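Saturday, Jun 21, 2025, and I finally have a cup of tea and a minute to write up what we've been doing at Hostach. Long thread, sorry in advance, I do go on when I'm happy about something!

The short version: we're teaching a robot to handle clothes, and we do it by hand. You hold a gripper, you do the job yourself, and the recording becomes a lesson. Do that enough times and the robot starts to get the idea (that's the hope, anyway).

I started out on remote control last October, driving the arm from across the room. It's fun for a day or 2 and then your shoulders hate you. I got 15 good tries in a whole afternoon and felt like I'd run a marathon.

With the hand-held gripper I can do 70 before lunch if the fabric is in a good mood. Fabric is rarely in a good mood. Hoods are the worst, they flop over the minute you think you've got a nice edge, and cords get into everything.

Our goal for the Hikau set is 2,000 tries, and we're roughly halfway. I keep a paper tally on my clipboard even though the computer counts for me. I like making the little marks.

Things I've learned so far: go slower than feels natural. Squeeze all the way, then lift. If you fumble, keep going and fix it, those ones are often the most useful because the robot will fumble too. And please, please take your rings off.

Also, your own habits show up in the lessons! I always come at a sleeve from the left, so for a while the robot only wanted to come at sleeves from the left. Now we swap people around a lot more, and I've been practicing going in from the other side like someone learning to write with the wrong hand.

Next week I'm taking the train over to Nonuvstead to show their group how we do it. If any of you have tips for keeping drawstrings under control, I would love to hear them. Okay, tea's gone cold, back to it.

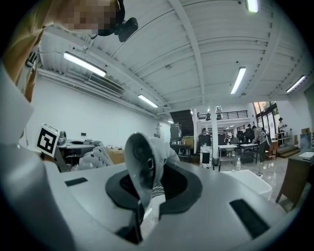

Gripper's-eye view of the hall, with a gray hood and its striped cord close by.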